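Sack packing (household textiles)

Sack packing is the everyday practice of storing or moving cloths, sheets, covers and garments in a soft sack instead of a box or a suitcase. It is common in small homes, where a filled sack can be pushed into a corner or under a bed, and among people who change their room often.

Materials

The things to be packed are mostly woven textiles, plain or striped. Many households keep white cloths apart from coloured ones, but mixed loads are also usual.

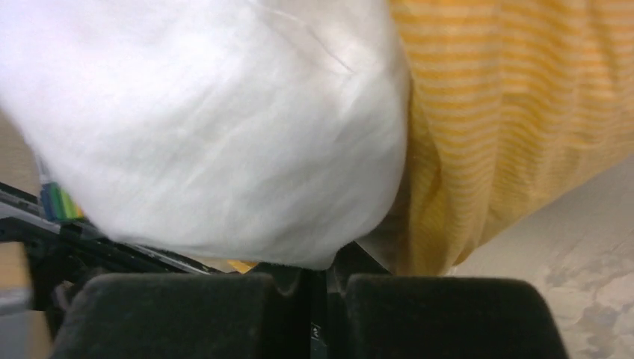 A striped fabric is sometimes chosen as the outer piece of a bundle, so that the owner finds it again quickly. Thick cloth is normally put at the bottom. Thin cloth fills the spaces which remain.

Handling

Cloth may be folded, rolled or simply gathered. In gathering, the fabric is taken at one point and lifted, and the rest hangs down under its own weight. The creases then spread out from the place of the grip like a fan. The method is quick, but it leaves more wrinkles than folding. Vitória Carvalho, in her household manual The Cordeiro Cupboard, advises it only for pieces that will be ironed later.

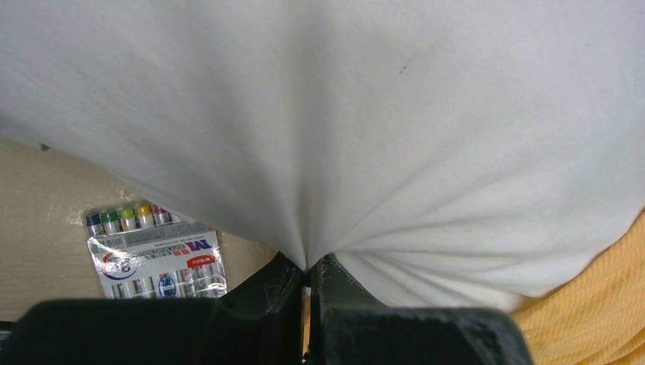

Sacks and inner bags

Outer sacks are often reused and may carry printing from an earlier purpose, such as the name of a cartoon character. Bright colours are preferred by many users. A white plastic bag can serve as an inner layer, and it keeps dust away from the contents. Hélder Brandão recommends to leave up to 8 cm of free sack above the load, for tying. A large sack is easier to fill when it lies flat on the floor or on a mat. 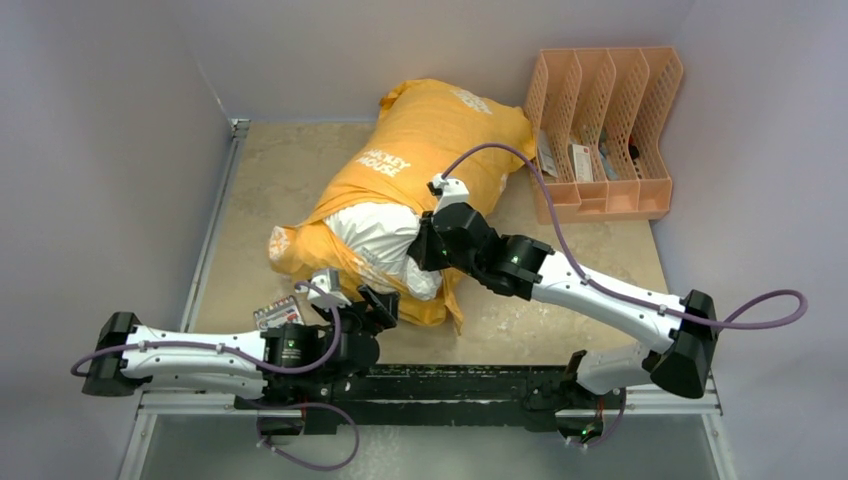

See also

Bundle (textiles)
Laundry bag
Linen cupboard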